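Dark wicker basket: finish going tacky after oiling

Forum > Materials and Finishes > Natural Fiber and Basketry
4 pages of related threads — replies sorted oldest first

sedgeline
Posted in December
Member, Porkusdale

I have a rectangular wicker basket in a very dark brown. The rim is thick twisted strand, braided like rope, and goes all the way around. I bought it used and don't know what the factory finish was. The strands were dry and starting to split at the corners, so I wiped on boiled linseed oil, straight from the can, one coat. Room was at 80 percent humidity for most of the week. The body of the basket cured. The rim is still tacky after 3 weeks and picks up lint.

Questions are whether the rim will cure by itself, and whether I should have thinned the oil first. I would like to avoid stripping it, as the color seems to be in the coating and not in the fiber.

bracket_and_bodkin
Moderator

It was too thick a coat. A braided rim holds several times the oil that a flat weave does, and the oil that pools between strands skins over on top and stays liquid underneath. It will cure eventually but you may be waiting until spring. At 80 percent humidity, longer.

Wipe it down with mineral spirits on a lint-free rag, work into the twists with a stiff nylon brush, wipe again. Then put a fan on it. Lay the used rags flat outdoors to dry before you throw them out. Linseed rags heat up on their own and can start a fire.

cane_arithmetic
Member

Disagree on the mineral spirits, at least as a first step. If the dark color is a nitrocellulose lacquer with pigment in it, spirits won't touch it and you're fine. If it's an oil-based stain with a thin topcoat, you can lift color off the high points of the braid, and then you have a two-tone rim. Test on the underside.

I would go with the fan and lower humidity for 2 weeks before putting any solvent on it.

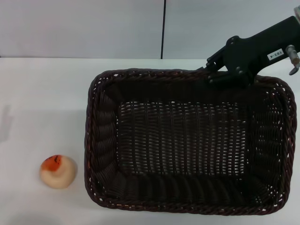

3 min read · 14 replies in full thread

osier_ledger
Member, Hijazi Street workshop

I'll add some numbers from our own bench, for what they are worth. We refinished a batch of baskets for a shop last year, mixed willow and split rattan core, all dark. We tried three treatments.

Treatment A: boiled linseed oil, undiluted, wiped back after ten minutes. Body dry in 4 days, rims tacky past a month.
Treatment B: boiled linseed oil cut 1:1 with mineral spirits, wiped back after ten minutes. Body dry in 2 days, rims dry in nine.
Treatment C: Simico wiping oil, the fast grade, as supplied. Body and rims dry in 3 days, but it left a slight sheen the customer didn't like.

Same room for all of them, dehumidifier running. The difference between A and B is nearly all film thickness. I would not oil a braided border with anything undiluted again.

sedgeline
Member, Porkusdale

Thanks. Is there a way to tell lacquer from stain without taking material off?

osier_ledger
Member, Hijazi Street workshop

Not reliably. The usual test is a drop of denatured alcohol on a hidden spot. Shellac softens within a minute. Lacquer mostly doesn't, but lacquer thinner will take it off at once. Neither one softens under spirits. If color comes off on a rag with spirits alone, you have stain or a wax.

pithwork
Member

Why oil it at all? Willow and rattan don't absorb oil in any useful depth through a factory coating. The splitting is a moisture problem. Mist it with water, let it relax for an hour, dry it slowly. Oil on top of a sealed strand is just a dirt trap.

bracket_and_bodkin
Moderator

Water is correct for unfinished willow. On a coated piece it gets in through the splits and can lift the coating next to them, and then you have flaking as well. I have seen it on painted rattan more than once.

pithwork
Member

Only if you soak it. I said mist.

cane_arithmetic
Member

Both of you are assuming a fiber nobody has identified. Some of the cheap dark ones are paper cord or seagrass, and paper cord should get neither. Sedgeline, look at a broken end. Solid with visible pores is rattan core. A soft center with a hard skin is willow. If it unrolls, it's paper.

sedgeline
Member, Porkusdale

Broken end at one corner has pores, so rattan core. Alcohol did nothing. Spirits on the underside brought up no color. I'm going to brush the rim with spirits as suggested, then leave it under the fan with the dehumidifier set low.

osier_ledger
Member, Hijazi Street workshop

Good. Change rags often or you will only move the oil around. If you recoat later, the Esus satin works over cured linseed, but wait until the rim no longer grabs a cotton ball.

pithwork
Member

Still wouldn't recoat it.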